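2023-01-19

Cloth weekend turned into cloth month, so let me catch you up! If you've followed the Staselora posts you know the idea: a person does the folding with two hand-held grippers, the recordings go into training, and then Liem (our policy, named after a street I used to live on) tries to do the same thing with real arms.

The old set was 86 demos, all of them slow and tidy. Liem learned to be slow and tidy right up until a sleeve landed in the wrong spot, and then it just froze. So in January I went the other way and collected 700 messy ones, with garments started any old way, plus lots of lifting and stretching before the fold.
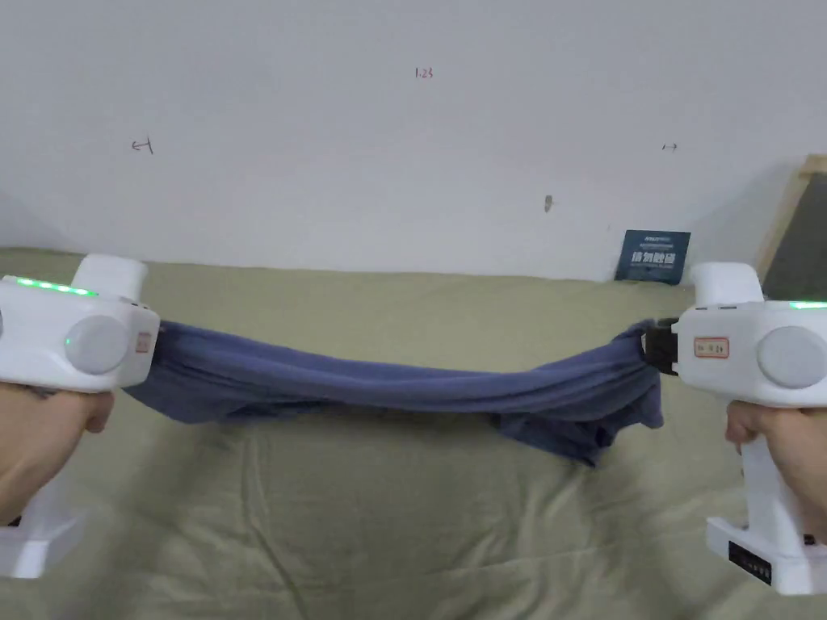
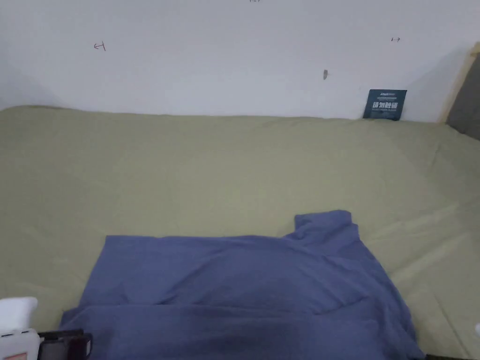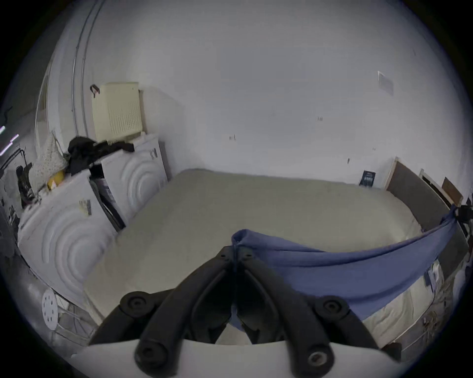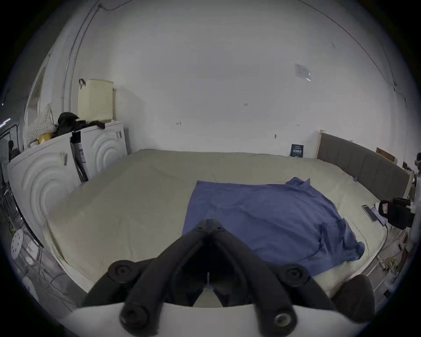 Same blue cloth in all of these, head and gripper views both.

The big change in training was dropping the idle bits at the start and end of each demo. I'd been feeding the model hours of nothing, and it had gotten very good at nothing. With those trimmed, plus a shorter action chunk (14 steps), the freezing mostly went away. Out of the last batch of tries only 4 got stuck, and those were all on the second grasp, where the fabric bunches up and the gripper cameras see one big blue blob.

I'm still not sure how much is the trimming and how much is the extra data. I need to run the old 86 through the new pipeline (Handell is busy with the Prurkgate job until the end of the month, so my compute is tiny right now). Towels are next, and then I want to try something stretchy.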